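Two-arm block-to-bin task in simulation: success rate drops when both arms are active

Posted by Genivaldo Teixeira

I am trying to reproduce a result from a two-arm imitation study for a group project. The policy was trained on 700 simulated demonstrations, and evaluation runs 191 episodes with randomized block positions. With one arm frozen at its home pose, my numbers match the published ones closely. With both arms active, success falls by more than half.

The failures are not dropped blocks. In most failed episodes one arm stops moving over the table and waits until the time limit. I am using the Trovano task set with its default reward and no changes to the arm models.

Setup for reference:

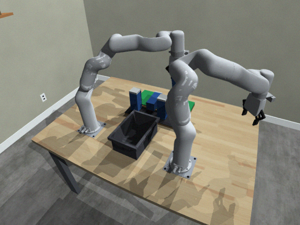
Simulated two-arm cell: open black bin between the bases, colored blocks on the low platform behind it.

The arms cross high over the middle of the table in a lot of the start states. I suspect the collision penalty, but lowering it made the elbows touch and the episode ended early. Has anyone separated the effect of the penalty from the effect of the demonstrations themselves?

Ilona Bodnár

Check the demonstrations before you touch the penalty. We had the same symptom in February with a different block layout. Our scripted demonstrator moved one arm at a time, so the policy had learned that a raised, crossed arm means "wait." When both arms start in that state, each one waits for the other.

Two tests will tell you which problem you have:

Replay the failed start states with the collision penalty set to zero at evaluation only. If your policy is pure imitation, nothing should change, as the penalty never enters the forward pass. If something does change, your evaluation script is ending or filtering episodes on reward.

Then log the first 115 steps of joint velocity for both arms. A deadlock shows up as both traces going flat close together. A planning or joint limit fault usually shows one flat trace and one that oscillates.

What fixed it for us was recording a further set of demonstrations from crossed starts, with the arm nearer the blocks always going first. I would also report success separately for crossed and uncrossed starts — a single average hides this failure completely.

drustgate_user

what action chunk length are you using? I had mine at 4 and it froze all the time, longer was better. didn't test why

Juhász

Agree with Ilona on splitting the results. One addition: fix the random seeds so that the one-arm and two-arm runs share the same block positions. Otherwise part of the gap may come from harder layouts. The Horon wrapper reseeds on every reset unless you pass the seed in yourself.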